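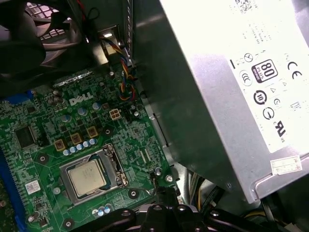 # Chapitre 5 – Ce que les choses perdent en vieillissant

J'ai longtemps détesté l'amortissement. À mes débuts, je le calculais comme on remplit un formulaire, en priant pour que la dernière ligne du tableau tombe juste, et quand elle tombait à côté je recommençais tout depuis le haut. Si vous en êtes là, bienvenue, ce chapitre est pour vous (et gardez une gomme à portée de main).

On a vu au chapitre précédent comment enregistrer un achat de marchandises : ça entre, ça se vend, ça disparaît des comptes. Une machine, un camion ou un parc informatique, c'est une autre affaire. L'entreprise les garde, s'en sert des années, et entre-temps ils s'usent, se démodent, finissent par ne plus intéresser grand monde. La question du chapitre tient en une ligne : dans quelle année met-on la dépense ?

## 5.1 Le coup de la raboteuse

Prenons Indwood, une petite menuiserie que vous retrouverez jusqu'à la fin du livre. Le 1er mars, elle achète une raboteuse à 16 620 euros hors taxes. Si on colle la totalité en charges tout de suite, le résultat de l'année plonge, et les suivants ont l'air formidables parce que la machine tourne « gratuitement ». Le banquier s'affole la première année, puis il applaudit la deuxième, alors que l'atelier travaille exactement pareil !

On préfère donc étaler. Indwood compte utiliser sa raboteuse 5 ans, soit soixante mois. Une division plus tard :

16 620 ÷ 60 = **277 euros par mois**

C'est ça, l'amortissement linéaire. Chaque mois d'utilisation porte la même part du coût. Comme la machine est mise en service en mars et que l'exercice se termine en décembre, la première année ne compte que dix mois, et il en reste deux à rattraper tout au bout :

| Exercice | Mois | Dotation (€) | Valeur nette en fin d'exercice (€) |
|---|---|---|---|
| 1 | 10 | 2 770 | 13 850 |
| 2 | 12 | 3 324 | 10 526 |
| 3 | 12 | 3 324 | 7 202 |
| 4 | 12 | 3 324 | 3 878 |
| 5 | 12 | 3 324 | 554 |
| 6 | 2 | 554 | 0 |

Regardez bien la sixième ligne. Une durée de cinq ans qui déborde sur six exercices, c'est l'erreur que je corrige le plus souvent dans les copies, et je l'ai commise moi-même assez de fois pour ne gronder personne.

## 5.2 Une durée, ça se choisit

Pourquoi cinq ans ? Parce qu'Indwood connaît son métier et estime qu'ensuite il faudra changer la machine. Un atelier qui l'utiliserait deux heures par semaine aurait peut-être une autre réponse. On parle de *durée d'utilisation*, et elle dépend de l'entreprise autant que de l'objet.

L'immeuble et l'ordinateur de bureau sont les deux cas que j'aime opposer. Le premier vous enterrera probablement. Le second est dépassé bien avant d'être cassé : tout fonctionne encore, mais le nouveau logiciel de paie réclame davantage de puissance et voilà la bête au placard. Les comptables ont un mot un peu triste pour cela, l'**obsolescence**, et elle compte autant que l'usure physique dans le choix de la durée.

Il arrive aussi qu'un objet soit fait de morceaux qui ne vieillissent pas ensemble. Pensez à un avion : les sièges sont remplacés alors que la cellule continue de voler. Si les morceaux sont significatifs et que leurs durées diffèrent vraiment, on les amortit séparément, c'est la fameuse *approche par composants*. Pour un ordinateur, on ne s'embête pas ; même si le processeur et l'alimentation se remplacent chacun de leur côté, on garde une seule ligne au tableau. 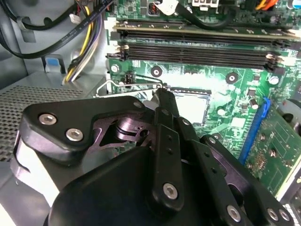

## 5.3 Trois mots à ne plus confondre

Avant d'attaquer les écritures, un peu de vocabulaire. Je sais, je sais, mais ça vous évitera bien des soupirs.

- **La valeur brute** : le coût d'entrée, ici 16 620 euros. En principe elle ne bouge plus.
- **La dotation** : la part d'un seul exercice. Elle passe en charges.
- **Le cumul des amortissements** : toutes les dotations depuis le départ. Il figure à l'actif du bilan, en déduction de la valeur brute.

La valeur nette comptable, c'est la première moins le cumul. Attention, elle ne dit rien du prix que vous tireriez de l'objet sur un site d'occasion. À la fin de l'exercice 3, la raboteuse figure pour 7 202 euros et peut très bien se revendre le double ou la moitié.

### À vous

Drindo, qui livre des fleurs, achète une camionnette à 15 000 euros hors taxes, mise en service le 1er juillet et amortie en linéaire sur cinq ans. L'exercice suit l'année civile.

1. Calculez la première dotation.
2. Dressez le tableau complet. Combien de lignes obtenez-vous ?
3. Drindo pense finalement garder la camionnette plus longtemps. Quelles lignes faudrait-il revoir, à votre avis ? (On y revient en 5.4, essayez quand même.)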